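The **Nellach crossing rules** were a set of packing and labelling requirements applied to farm produce at the Nellach road crossing, the only one open to growers in the Lerkora valley. They were best known for the onion clause, under which every onion leaving the valley had to travel without its outer skin.

## Background

Lerkora lies on the wrong side of a border drawn by people who had not visited. Its growers sell mainly to the wholesale market at Kesivetti, 54 kilometres away, and every crate passes through Nellach. Until the rules came in, a driver showed a permit and a list of contents, waited, and was let through or sent home according to the mood of the shift.

## The rules

The first version ran to 8 pages, of which one dealt with food safety. Crates had to be of a single height. Leeks were to be cut to fit them. Squash had to be labelled individually, in two languages, on the side facing the inspector, whose position was not specified. Onions were to be peeled, as loose skins were said to hinder inspection.

A peeled onion keeps poorly in a warm lorry, and the queue at Nellach in summer could last seven hours. Adel Slaoui, who spoke for the valley's growers, wrote to the crossing office that his members now exported soup by instalments. The office replied that soup required a separate permit. 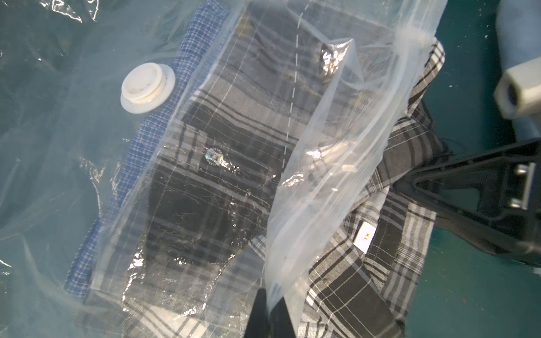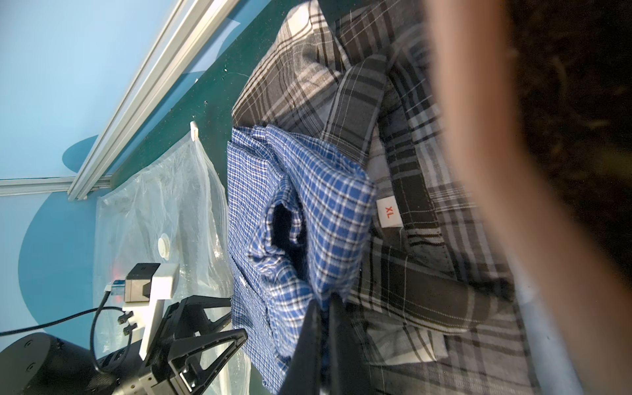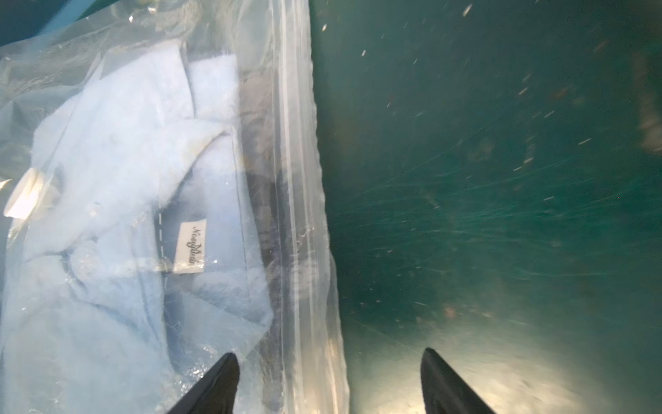 **Why did the growers not send their onions by another route?**

Every other road out of the valley had been closed to goods vehicles, and the mountain track was too steep for a loaded lorry.

## The Hofstetter report

Complaints from buyers in Kesivetti, who had been paying for onions and receiving something else, led to a review known as the Hofstetter report. Its main author, Mervyn Lightfoot, spent a November at the crossing and followed 100 crates from field to market. He found that peeling made inspection slower, as the inspectors disliked handling the onions and tended to put them off until after lunch.

The report recommended dropping the onion clause and the rule on crate height. The crossing office accepted the findings in full and set up a working party to consider them.

## Later changes

The onion clause was eventually withdrawn in a notice posted on the inside of the office door. Growers learned of it some weeks later, when a driver who had run out of time to peel his load was waved through. The crate rule stayed in force, as did the squash labels.

Several farms had by then switched to dried beans, on which the rules were silent. A section on beans was added the following season.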